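Concealed hinge

A concealed hinge, also called a cup hinge or European hinge, is a type of furniture hinge that cannot be seen from outside when the door is closed. It is the common fitting for kitchen and storage cabinets built in large numbers, and it is used on both frameless and face-frame construction. The hinge has two main parts, a cup set into the back of the door and an arm fixed to the cabinet through a mounting plate.

Construction

The cup is pressed into a round blind hole, normally 35 mm in diameter, bored in the back face of the door. Smaller cups of 26 mm are made for narrow door frames. Two screws or expanding dowels beside the cup keep it from turning. The arm is joined to the cup by a set of short links, so that the door does not swing on a single fixed pin. As the door opens, the pivot point shifts, carrying the hinge edge of the door forward and sideways. This lets a door clear its neighbor without a large gap between the two.

The mounting plate is screwed to the side panel or to the back of the face frame. In frameless work the plate commonly sits on a row of holes spaced 32 mm apart, with the center line 37 mm back from the front edge. Clip-on arms snap over the plate and can be released by hand. Older slide-on arms are held by a screw.

Overlay

Hinges are classed by how the closed door sits against the cabinet. A full overlay door covers nearly all of the front edge of the side panel. A half overlay door covers part of it and is used where two doors share one partition. An inset door closes flush within the opening and calls for an arm with a deep crank. The choice must be made before boring, as the overlay depends on the crank of the arm, the height of the plate, and the distance from the door edge to the rim of the cup. This last distance is usually between 3 and 7 mm.

Number of hinges

A short cabinet door is carried on 2 hinges. Taller doors need 3 or more, the number rising with both height and weight. Wide doors place a greater load on the top hinge, and spacing the hinges farther apart reduces it. Shelf positions should be checked against the hinge positions at the drawing stage, so that a shelf edge does not strike an arm or block access to its screws.

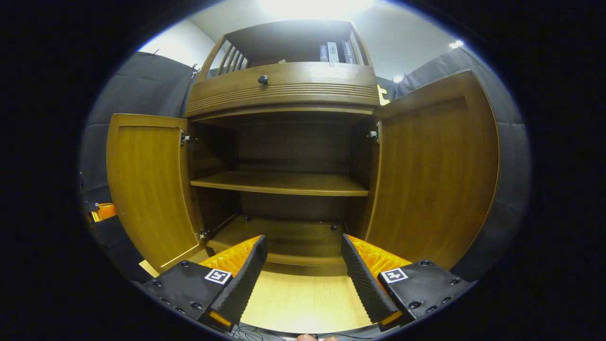

Brenda Vergara objects that tables of hinge numbers are read too literally: a solid wood door can weigh far more than a veneered one of the same size, and she would weigh the door before ordering anything. Most published tables do give door weight beside door height, but the weight column assumes a particular door width and has to be corrected for wider doors.

Adjustment

Most concealed hinges adjust in three directions. The side screw moves the door left or right and corrects a gap that widens toward one end. The depth screw moves the door toward or away from the cabinet. Height is set at the mounting plate, by a cam or by slotted screw holes. Height is normally set first, on all plates of the same door, and the side screws last – a change in height alters the gap along the top edge.

Faults

Sagging is most often caused by loose plate screws. In particleboard, a stripped hole may be drilled out and plugged, or the plate moved to fresh material. A split beside the cup usually points to boring too near the edge. Hinges with built-in dampers may close unevenly if only one of a pair is working, and the damper is seldom repairable. Replacement hinges must match the original in cup diameter, screw pattern, and crank – a matching cup alone does not ensure that the door will sit as before.

See also

Butt hinge
Face frame
Knife hinge
Piano hinge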